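Learning to sleep on the night train

27 July 2019

When I moved to Hjaltested for work, I thought I would visit my parents by plane. Then I looked at the prices in December and changed my mind. The night train from Hjaltested to Numavside takes much longer, but the ticket was 368 crowns with a bed, and you arrive in the center of the town with your bag already in your hand.

The first trip was not a good one. I had the top bed in a cabin for three, very close to the heating, and I drank a big coffee before we left. I was awake at every station. At Jurcombe the train stands still for a long time while they change the engine, and I lay there and listened to the metal sounds and felt sorry for myself.
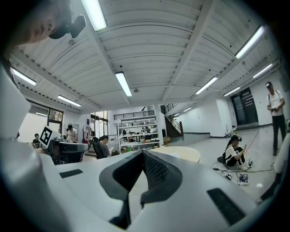

Since then I have made the same trip 17 times, and I sleep quite well now. I ask for the bottom bed when I book. It costs a little more, but I can sit up straight and put my shoes on without waking the others. I eat early, at home, and I take only water and two bananas with me.

Earplugs did not work for me. They make my own breathing very loud. I wear a soft wool hat instead and pull it down over the ears – my mother made it for skiing, but I have never gone skiing with it.

The stop at Jurcombe is still there, of course. Sometimes I wake up for it and look out at the platform, where there is one yellow lamp and a closed kiosk with the name Sarnex on the door. I still don't know what they sell. I would like to get off one day and see it open, but the only other train comes in the afternoon, and then I would miss lunch at my parents' house.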